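Numau - ficha de dados e plano de equipamento

Resumo

O Numau é um conjunto de demonstrações de manipulação sobre mesa, gravado com garras de mão. Esta ficha foi escrita para quem precisa de decidir compras antes de repetir a recolha noutro laboratório. A parte técnica (formato dos ficheiros, calibração, divisão treino/teste) está no documento FORMATO.txt, na mesma pasta.

Versão actual: 203 episódios aceites, de 1013 gravados. A diferença é grande e convém contar com ela no orçamento, pois as horas de operador pagam-se também pelos episódios rejeitados.

O que se grava

Tarefas curtas com objectos domésticos, sobretudo panos dobrados. O operador segura a garra, aproxima, fecha, move e larga. Cada sessão inclui também trechos com a garra aberta e sem objecto, que usamos para verificar a abertura dos dedos. 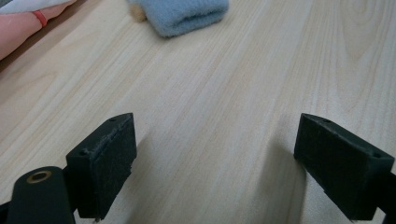 O custo maior do projecto não foi a garra. Foi o tempo: preparar a mesa, trocar os objectos, rever as gravações. Quem faz o plano pela primeira vez costuma pôr quase todo o dinheiro no equipamento e deixa pouco para a revisão. Nós fizemos o mesmo na primeira proposta e tivemos de a corrigir em junho.

Lista de compra para um posto

- Garra de mão Piva, com câmara: 2 unidades (uma em uso, uma de reserva)
- Dedos de substituição: 16 peças por posto
- Parafusos para os dedos: comprar em caixa, perdem-se com facilidade
- Insertos roscados: só para quem imprime as suas próprias peças
- Mesa de superfície clara e estável
- Luz difusa, montada acima da mesa
- Disco externo para cópia diária
- Panos e outros objectos das tarefas, comprados localmente

O preço do posto completo ficou em mais de 2000 euros, sem contar o computador. Este valor depende muito do transporte das garras, e por isso não damos aqui preços por linha.

Peças de desgaste

Os dedos são a peça que se compra mais vezes. As faces interiores ganham pó e pequenas marcas, e a aderência aos tecidos muda antes de o operador dar por isso. A nossa regra é trocar sempre o par, nunca um dedo só, e anotar a troca no campo "dedos" do episódio. Se o laboratório tiver impressora, imprimir sai mais barato do que encomendar - mas é preciso somar as horas de acabamento.

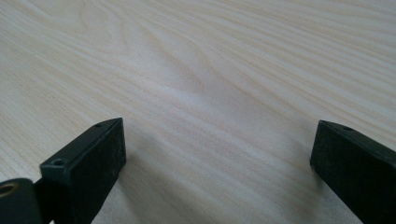 Garra aberta sobre o tampo, sem objecto entre os dedos.

Mesa e luz

Escolhemos um tampo de tom claro para ter bom contraste com os dedos pretos. Um tampo com veio visível ajuda o seguimento da câmara, enquanto uma superfície branca e lisa deu-nos mais falhas. Antes de comprar mesas novas, vale a pena gravar alguns episódios nas que já existem. As sombras suaves junto aos dedos são aceitáveis. As sombras duras obrigam a repetir.

Comprar ou alugar

Pedimos propostas a dois fornecedores. A Nedelcu vende o conjunto e dá garantia sobre o mecanismo, mas não sobre os dedos. A Prernia aluga ao mês e inclui as peças de desgaste. Para uma recolha curta, o aluguer parece-nos melhor. Se existir a intenção de continuar no ano seguinte, recomendamos a compra, com a segunda garra pedida na mesma encomenda para evitar pagar dois transportes.

Limitações

- Um só tipo de garra. Os dados não servem para comparar modelos.
- Em parte dos episódios aparece o antebraço de uma pessoa. Não há rostos nos episódios aceites.
- Pouca variedade de mesas e de iluminação.
- Os custos foram registados por posto e não por episódio.

Por fazer

- Folha de cálculo com o orçamento de dois postos
- Tempo médio de revisão por tarefa
- Tradução desta ficha para inglês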